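Do Shared Tables Help Students Study? Report on our term project

Introduction

Our college swapped 11 old desks for round tables last January. The supplier, Welura, says in its brochure that round tables make groups "talk more and learn more." We wanted to know if that was true, or if it was just something people say when they sell tables.

Method

We handed out a short survey in the Fondar building and got 374 back. We also sat in on 7 study groups and noted who spoke and for how long. The brochure points to a trial at a place called Schwaiger, but we could not find the numbers behind it — only a chart with no scale on the side.
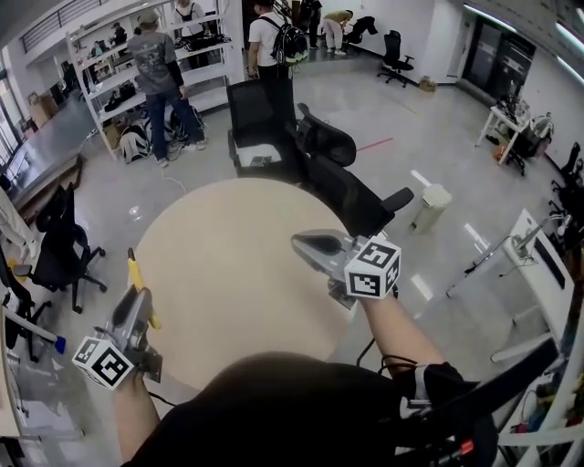
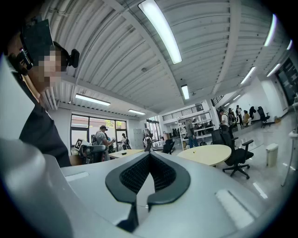
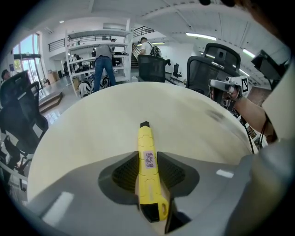 Results

Most people who answered said they liked the round tables. Liking a table is a weak result. When we asked if they got more work done, the answers split almost evenly, and plenty of students left that line blank.

The study groups were no clearer. In three of them one person did nearly all the talking, and those groups sat at round tables. The quietest group had the best notes.

Problems with our own work

We only asked people who were already in the building, so anyone who hates the place and studies at home is missing. Our question about "getting more done" was also badly worded. Two of us think it should be thrown out. The other one wants to keep it, so it stays in the appendix with a warning.

What we would do next

Test the same group at both kinds of table, with the same task. Until then we would not spend money on more of them.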